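3.2 Clothes on the bed

I'll admit the bed was my favorite part of the Romstead visits. Of the 67 homes on our list, 49 used it as the place where laundry waits. 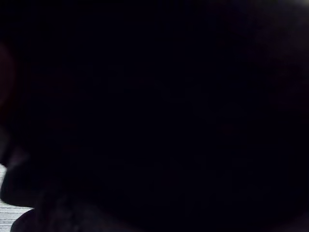 Where do clothes go before they get folded? Mostly onto the bed, and in 18 homes they were still there at bedtime (mine would be too!).

I coded a pile as "nested" when one piece sat wrapped up in another, following the Feltirow scheme. Small things get lost that way, and people told me so at length.
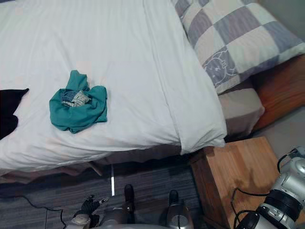
Figure 4. Nested pile: patterned piece inside a teal cloth, on a white sheet.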